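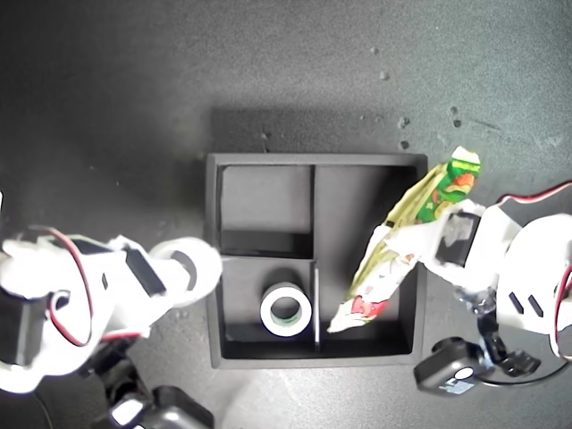 Eleven at night and I should be asleep, but I just watched episode 859 of Gallalel and my brain will not lie down. 859! That's the last one. I started this thing back in July, on a dare from myself, after years of telling people at conventions that I had "seen most of it" (I had seen the tournament arc, twice, and a lot of clips).

So I want to write down how it felt before I go on the Tronosa forum and let everybody else's opinions get into mine. I know how I am. I'll read one long angry post about the ending and by breakfast I'll be angry too.

I liked it. There, it's in the diary. I liked that the Moon Regent never got her throne back and ended up running the ferry. I cried at the ferry. I cried before the ferry, if I'm counting properly, when the old fox spirit took the bell off his ankle and left it on the step, and the music stopped, and it was only crickets for what felt like forever. I had a bowl of noodles in my lap the whole time and let it go completely cold.

What I didn't like was the brother. They spend 70 episodes telling us he's coming home and then he comes home in a letter. A letter! Somebody reads it out loud in a doorway and we move on to a cooking scene. I rewound it to be sure I hadn't skipped something. I hadn't. I've decided he's in a different show now and having a nicer time.

The other thing on my mind is Vultex, which is coming up fast and which I am not ready for. I was so sure I'd go as the Regent in the palace robes, with the big collar, and now I've seen the end I want to go as ferry Regent instead. It's a much easier outfit (hat, oar, long dark coat with the hem let down) but hardly anybody will recognize it, and the ones who do will either hug me or want to argue. The collar is half built. I put so many evenings into that collar. It's sitting on top of the bookcase looking at me.

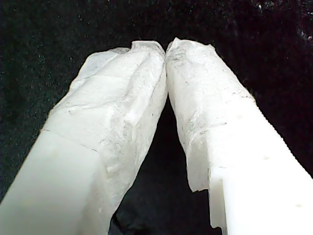 Black fabric picks up every speck.

I could do both, I suppose. Palace for the first day, ferry for the second. That means two wigs in one suitcase and I remember what happened to the last wig I packed flat. It never got its bangs back. Also the badge has gone up by 19 dollars this year and I haven't even looked at the hotel, so maybe this is not the moment to be planning a wardrobe change.

Oh, and I have to decide about the panel. I signed up for the fan discussion one, "Villains Who Were Right," back when I'd only reached the desert episodes and was completely certain the Glass Duke was right. Now I've seen what he does with the wells. I can't sit up there in front of a room and defend the wells! I might still be able to defend the business with the bridge. I'll have to rewatch those 5 episodes and take notes like a grown-up, and if the bridge doesn't hold up either I'll email and ask if I can just be in the audience and clap.

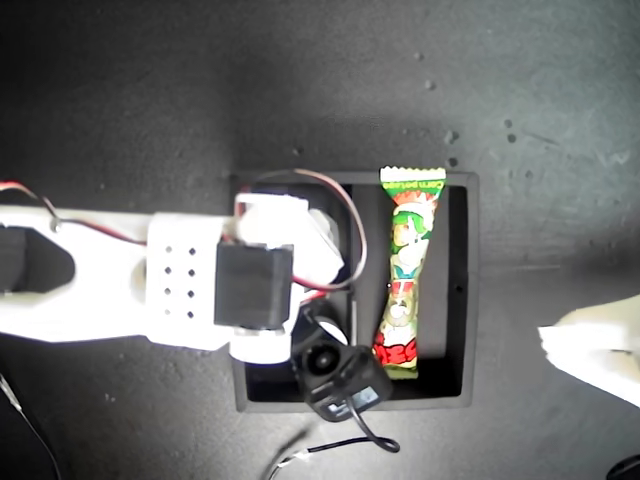

Which makes me think I should rewatch the beginning anyway. I went back for two minutes tonight, straight after the credits, only to hear the very first opening song again, and the fox is right there in it. He's in the background on the roof, bell and all, before we've ever met him. I had watched that opening dozens of times without seeing him. I actually shouted, and then remembered how late it was and how thin the wall is.

Things I want to do tomorrow, if I can drag myself up: post on Tronosa but keep it short and say only the nice parts, with the spoiler tag on this time. Find out if the Gebretsadik store still has the art book with the ferry sketches, because I saw it there in the spring and was too cheap to buy it and I've regretted it for about a week's worth of evenings now. Wash the noodle bowl. Try the collar on once with the lamp on and decide.

I'm leaning ferry. I keep hearing that line she says when she pushes off from the dock, the one about not needing anyone to kneel in a boat, and I've said it twice in the bathroom mirror with a toothbrush in my mouth. It needs the oar. There's a broom handle in the hall closet that might do, if I can get the brush end off.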